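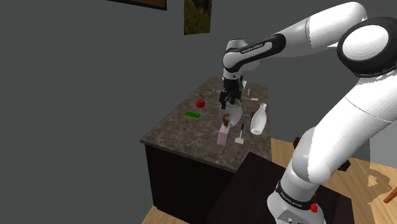 At the kitchen counter, Franka Emika arm on the right.

May 19, 2026

Day 14 of eating properly. Oatmeal at 6, then a walk to the reservoir and back before work. Rhona Baird says I should be on 2,000 calories, but I was still hungry at lunch so I had a second roll.

Lorna had an interview with the actress from Bimley open on her phone. She gave up sugar in November and says she sleeps better and her skin cleared up. She also has a cook. I haven't noticed anything with my skin. I do sleep a bit longer.

Murray Campbell brought burgers in for the late shift. I ate half of one and felt heavy until bedtime, so maybe there is something in it.
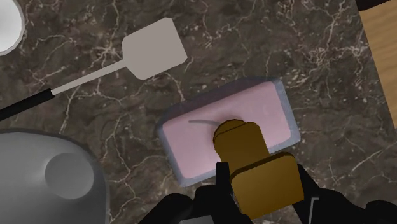
Countertop from above, with the spatula and the pink tray.

Drank five glasses of water. Weighed myself and it was the same as last week. Need eggs, lentils and more oats. Lachlan wants to run tomorrow if his knee is all right.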